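De : Hằng Lâm
À : liste Rangement et petits espaces
Date : mercredi 17 février
Objet : Re: [rangement] Les petites choses des enfants, comment vous les triez ?

Bonjour à toutes et à tous,

Merci à Foker pour son message de la semaine passée. Je réponds avec un peu de retard et je demande pardon d'avance pour mon français, que je relis toujours deux fois mais qui garde ses fautes.

Foker a écrit :
> Chez nous, les figurines sont partout : sous le canapé, dans les poches
> des manteaux, dans le tiroir des couverts. J'ai acheté des caisses avec
> 8 compartiments et personne ne les respecte. Nous déménageons en mars
> et je voudrais ne pas emporter ce désordre dans le nouvel appartement.
> Est-ce que quelqu'un a une méthode qui demande moins de 30 minutes ?
> Et vous les triez par terre, ou sur une table ?

Je réponds d'abord à la dernière question, parce que pour moi c'est la plus importante : ni par terre, ni sur une table. Je trie sur le lit. Par terre, j'ai mal au dos et les petites pièces roulent sous les meubles. Sur notre table, il y a toujours déjà quelque chose. Le lit est à une bonne hauteur si on s'assoit à côté, et sur une couverture unie on voit tout de suite ce qui tombe. Je tire bien le couvre-lit avant de commencer, sinon les accessoires se cachent dans les plis.

Sur le lit, je pose un plateau à bords bas, de couleur foncée, et dans le plateau une boîte en carton ouverte. La règle est très simple. Ce qui est dans la boîte est décidé, ce qui est à côté de la boîte, dans le plateau, attend encore. Si on m'appelle au milieu du travail, je peux soulever le plateau et le mettre sur l'armoire sans rien mélanger. J'ai essayé avant avec un drap que je fermais comme un sac, mais il fallait tout recommencer chaque fois.

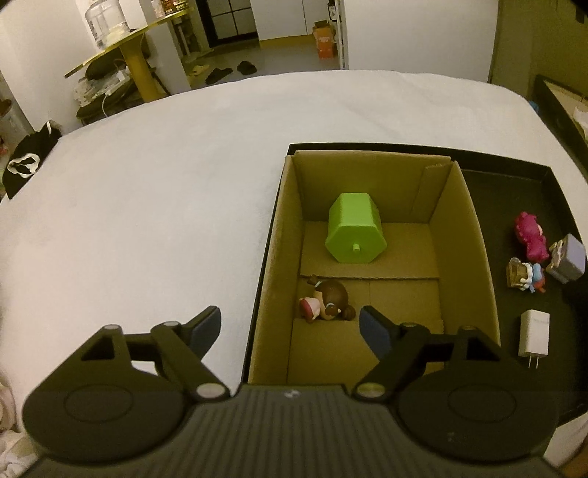 1. Ce qui n'est pas un jouet

Dans une poignée de jouets, il y a toujours des intrus. Le chargeur blanc qui est dans mon plateau en est un bon exemple. Ces choses ne vont jamais dans la boîte, même « en attendant ». Je les laisse dans le bas du plateau et je les rapporte à leur place à la fin, toutes ensemble. Avant, je me levais pour chaque objet et je ne finissais pas.

2. Ce qui va ensemble

Je mets d'abord les contenants, comme le petit récipient hexagonal vert, au fond de la boîte. Les figurines viennent devant. Je ne cherche pas à les mettre debout, elles tombent de toute façon. Pour les très petits accessoires, un sachet à cordon convient mieux qu'une boîte à couvercle : mon fils sait l'ouvrir seul, et le couvercle, il le perd.

3. Ce que l'enfant doit décider

Je ne jette rien sans demander. Je pose les objets douteux dans le plateau, assez écartés les uns des autres, et il choisit. Avec peu d'objets devant lui, il répond vite. Quand je lui ai montré le grand bac entier — c'était une erreur — il a joué pendant une heure et rien n'était trié.

4. Pour le déménagement

Pour Foker : ne prenez pas un grand carton. Nous avons fait cela quand nous avons quitté la rue Unholm et le carton est resté fermé jusqu'à l'été. Prenez plutôt plusieurs petites boîtes, et écrivez sur le côté, pas sur le dessus. Une boîte reste avec l'enfant pendant le voyage.

Pour la durée, je compte autour de 30 minutes par boîte si je suis seule, et 60 si mon fils participe. Donc je ne peux pas vous promettre moins, je suis désolée.

J'ai aussi une question. Okoro avait parlé sur cette liste d'étiquettes qui se décollent sans laisser de trace sur le carton, je crois que c'était dans la discussion sur les placards d'entrée. Je n'ai pas retrouvé le message dans les archives. Est-ce que quelqu'un se rappelle le nom, ou l'endroit où on les achète ?

Bien cordialement,
Hằng Lâm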